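HOUS 214 Materials and Finishes
Week 9 handout: Timber movement and moisture

Reading before the tutorial: Rowbotham notes, section 4, and the short case sheet on the Garnville hall floor. Bring your own calculator. Phones are not to be used for the exercise at the end.

1. Why timber moves

Timber takes up and gives off water until it is in balance with the air around it. The moisture content at that balance is called the equilibrium moisture content (EMC). It depends mainly on relative humidity and to a smaller degree on temperature. A board that leaves the yard at 12 per cent and goes into a heated house in a dry inland town will keep losing water for weeks, and it will shrink while it does so.

Movement only happens below fibre saturation point, which for most species is taken as somewhere between 25 and 30 per cent. Above that figure the water is sitting in the cell cavities and its loss changes the weight of the board without changing its size. Below it the water comes out of the cell walls, and the walls get thinner.

Moisture content is always given as a percentage of oven-dry weight. A sample that weighs 572 g wet and 516 g oven-dry has lost 56 g of water, so its moisture content was 10.9 per cent. Students lose marks every year by dividing by the wet weight.

2. Direction of movement

Shrinkage along the grain is small enough to ignore in most joinery. Across the grain it cannot be ignored, and it differs with direction. Tangential shrinkage (along the growth rings) is commonly close to twice radial shrinkage (across them). The difference is what makes a backsawn board cup as it dries, and it is the reason quartersawn stock is worth the extra money for wide panels.

For the exercises in this unit use the unit movement values on the back of the Rowbotham sheet. They give percentage change in width for each one per cent change in moisture content. Do not mix them with green-to-dry shrinkage values from other tables, which measure something else.

3. The Garnville hall floor

Sheila Sedgwick's case sheet covers this in detail. In outline, strip flooring was laid in June at a moisture content suited to the coast, in a hall that was then heated every evening through winter. Gaps opened at nearly every joint. Where the finish had glued neighbouring strips together the floor moved in blocks, and the gaps at the edges of those blocks were much wider. The boards themselves were sound. The contractor had a moisture meter on site but had not set the species correction.

Points to take from the case:
Measure the subfloor as well as the boards.
Record the species setting next to every meter reading.
Acclimatise stock under the conditions the building will be used in.
Leave the perimeter gap clear of adhesive and plaster droppings.

4. Solid panels and flat work

Pale, close-grained hardwoods such as maple are liked for bench tops, cutting boards and other flat surfaces, partly for their hardness and partly for the clean look. Colour is a poor guide to species, so describe what you see before you name it. The large rectangular board in the picture, with the coloured plastic blocks spread over it, would go down in your workbook as "pale, maple-like, cream to honey" and no further without a look at the end grain. A wide panel of any such timber needs room to move across its width. Fix it at the centre line and use slotted holes or buttons toward both edges. Breadboard ends should be glued only over the middle portion and pegged through elongated holes elsewhere.
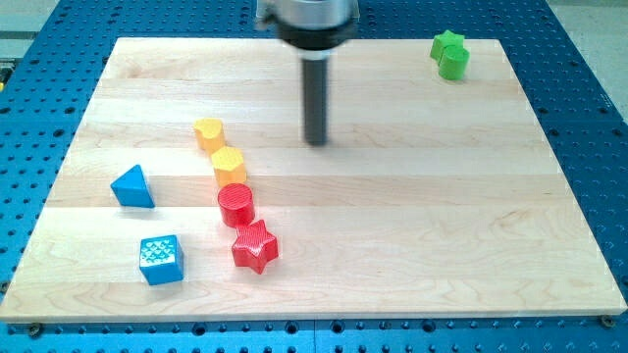 Finish slows the exchange of moisture but does not stop it. Coat both faces equally. A panel sealed on the top and left bare underneath will take up water faster on one side and will cup, sometimes within days of delivery. Look for this on any flat work where only the upper face can be seen, as with the board under the plastic blocks, and ask about the underside before you sign for it.

5. Exercise for the tutorial

A backsawn panel 900 mm wide is fixed at its centre line. Moisture content falls from 12 to 8 per cent. Unit movement is 0.35 per cent. Find the total change in width and the slot length needed at each edge, allowing 2 mm clearance. Show working.

Answers go to Keith Dawber by 2018-12-12. Late work goes to Nelli Valtonen at the unit office with a cover sheet.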